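The drawer of saved-up paint, and what I'm doing about it
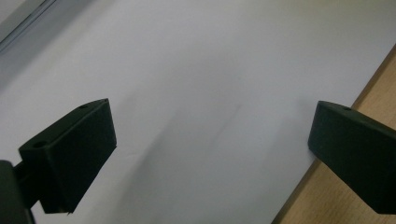 A reader over in Trakham wrote in after the last newsletter to say that touch-up paint never matches, full stop, and that I should quit telling people to keep their leftovers. Fair enough! I've had my share of patches that dried two shades off and stared at me all winter. But I'm still going to stick up for the leftovers (a little), so bear with me.

The trouble usually starts with the can. We press the lid down with a thumb, shove it on a shelf in the garage, and three summers later it's got a skin on it like old pudding. What works for me is pouring the last of it into a small glass jar, filled right up so there's hardly any air, and writing the room on the lid. Mine live in the hall closet where it doesn't freeze. I've got a jar of Bahrami eggshell from when we did the stairs and it still stirs up fine.

Then there's how you put it on. I used to go at a scuff with a brush and leave a big shiny square. Now I use a scrap of foam roller, barely loaded, and feather it out past the mark. Wash the wall first, too, and let it dry overnight. Half the "wrong color" spots at our place were clean paint sitting on a grubby wall.

If it really has faded, you're painting corner to corner, sorry. The shop in Plandgate will match a chip if you bring one in, and they only need a piece 2 inches across. They charge $20 for the sample size, which made me grumble, but it did the whole wall behind the couch.

Next time: the Skurano porch, and why I'm waiting until June to stain it.

889 shares
2 likes

Comments

mossyporch: Jars! I've been using old yogurt tubs and they leak. Trying this.

Dell K.: Does the foam trick work on semi-gloss? Mine always flashes no matter what.

paintedin: I write the date on mine as well as the room. Saves a lot of sniffing.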